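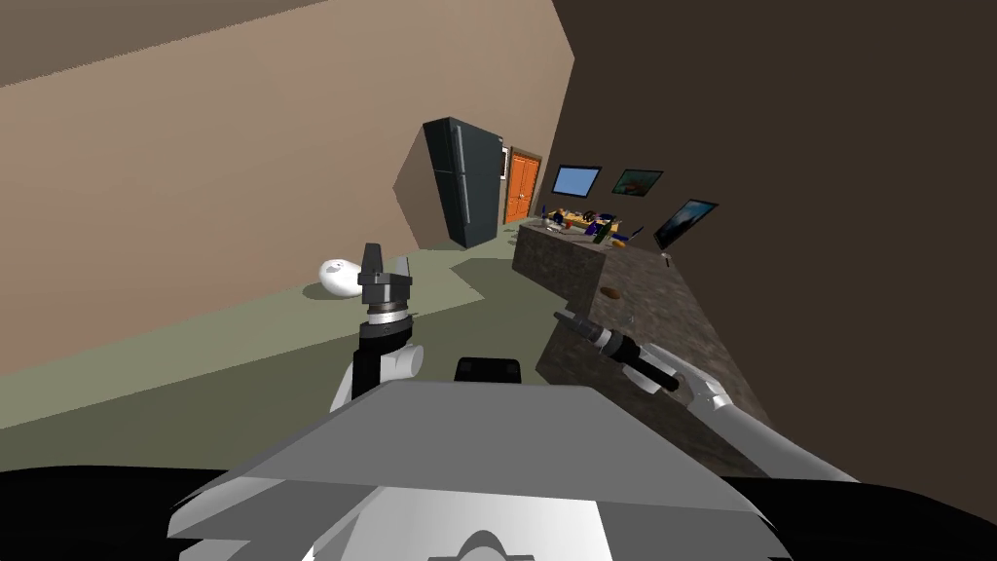
Our open day at Clatus in Nisbridge was on a Sunday in May, and 122 visitors came. Ingvild Solberg showed them the simulated kitchen, where the robot has two arms and one of them reaches towards the long dark counter. The children liked the orange door best.
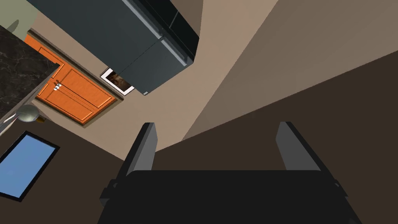 Gripper view
The fingers are open wide, with the fridge and a small framed picture further on. Tuva Brekke explained how she sets the opening. 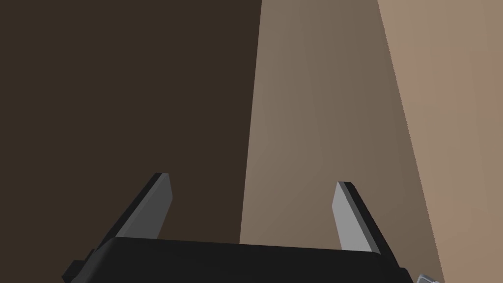 Close to the walls
Only plain brown and beige surfaces behind the fingers. Many guests asked which way was up, and we had a good talk about it.

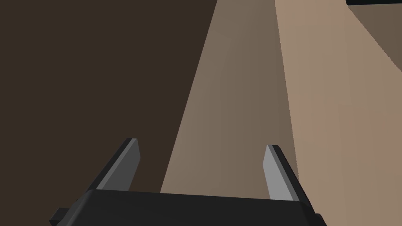
Can a school class come to visit?
Please write to Ingvild. We take groups on weekday mornings, and the visit lasts 2 hours.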